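Andley Lunch Club – Frequently Asked Questions

Who can come to the lunch club?
Anyone aged 60 or over who lives in Andley. You can bring one guest of any age, but please tell us the day before so the kitchen can plan.

How much is a meal?
Lunch is $5, paid at the door in cash or by card. Tea and coffee are included. Second helpings are free if there is food left after 1 p.m.

Do I need to book?
Yes, by noon the day before. Call extension 145 and ask for Zübeyde Coşkun, or leave a message with your name and the number of seats.

What happens to my tray when I finish?
Carry it to the clearing table by the kitchen door. Wrappers and napkins are taken off first, then cups, plates and spoons. If you can't carry a tray, leave it where it is.
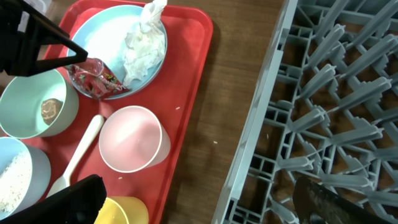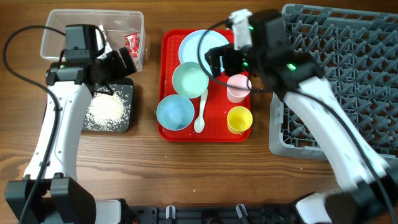
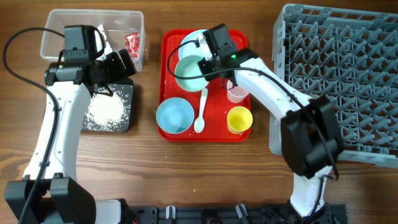
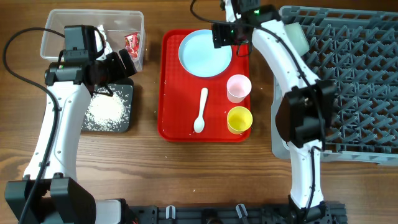 Can you cater for allergies?
We can leave out nuts, eggs, dairy or gluten if you ask when you book. All meals are cooked in one kitchen, so traces are possible. People with a severe allergy should speak to Ekrem Yalçınkaya before their first visit.

Can I take leftovers home?
Bring your own container with a lid. We don't send home rice or fish.

Is there parking?
There are spaces behind the hall – use the Hirari entrance, as the front gate is locked during lunch. The 339 bus stops across the street.

Are you open all year?
We close for the whole of August. Bookings for the fall open as soon as we are back.

How do I cancel?
Call the same extension before 9 a.m. on the day and you won't be charged.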